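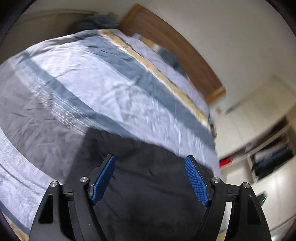
Linen drive - where we're at

2018-04-03

Quick one this time, boiler man is here and I've got one hand on the phone.

Sheets first. The guest house on Nyanda Street opens its second floor in October and we still need bedding for it. Singles and doubles, any color, stripes, flowers, whatever you have. Worn is fine. Holes are not. Pillowcases we have plenty of, please stop bringing pillowcases!! 262 in the cupboard at last look and the door won't shut.

Drop off at the side entrance, Bandero Hall, mornings only. Bags tied and labeled with the size if you know it. If you don't know it write "don't know" and Nobuhle will measure. Please don't leave bags on the step overnight, last month's got rained on and the whole lot had to go back through the wash.

Washing. Both machines at the Zalbridge laundromat are ours from six till close, same deal as before, bring your own soap. Warm wash for cottons, no softener - a couple of guests get rashes from it. Tumble dry low or hang. Nobody needs to iron. Maximiliano will iron anyway.

Money. The raffle made $1,000 even, which pays for mattress covers and most of the new curtain rail. Thank you to everyone who sold tickets, and to Agnese for the honey cake, wich went in the first ten minutes. Recipe next issue if she lets me have it.

Drivers. We have two, could use another for the Prumumville run. It's a long way round now the bridge is down to one lane. Gas gets paid back, keep your reciepts and give them to Valdis, not to me, I lose them.

Blankets - hold off for now. Fidel is still asking the storage place about a bigger unit and until he hears there's no dry spot to put them. Same goes for comforters and anything with feathers.

Towels yes. Bath size mostly. Hand towels if they match.

Next sorting morning is at the hall as usual, coffee's on, bring a marker pen if you have one that works. More when I know more.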